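Remari lance son kit de démonstration manuelle, à louer dès avril

Les ateliers et les laboratoires qui souhaitent apprendre de nouveaux gestes à leurs robots pourront bientôt s'équiper sans immobiliser de bras : Remari ouvre en avril la location de son kit Isar, et nous sommes ravis de pouvoir enfin en parler ici, après tant de questions reçues de nos lecteurs ! L'opérateur tient la pince à la main, travaille à son rythme, et les enregistrements servent ensuite à l'entraînement.

« Nous voulions un outil que l'on prenne en main sans appréhension, même quand on n'a jamais programmé quoi que ce soit », raconte Ghizlane Badawi, responsable du produit, qui a accompagné les premiers essais avec beaucoup de patience.

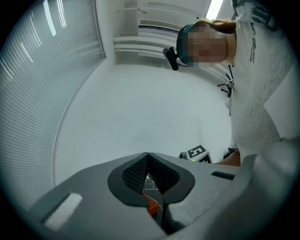
La pince Isar et ses deux patins noirs, vus au plus près pendant une prise en main.

La formule de base comprend 2 pinces, une formation sur place et l'accès au logiciel de tri, pour 35 euros par jour – l'assistance technique, elle, répond 365 jours par an, ce que les équipes de nuit apprécieront sûrement. Ehab Nasr, chargé des formations, prévoit une demi-journée pour chaque nouveau client, café compris. Les demandes de réservation se font auprès de l'agence de Flurdale.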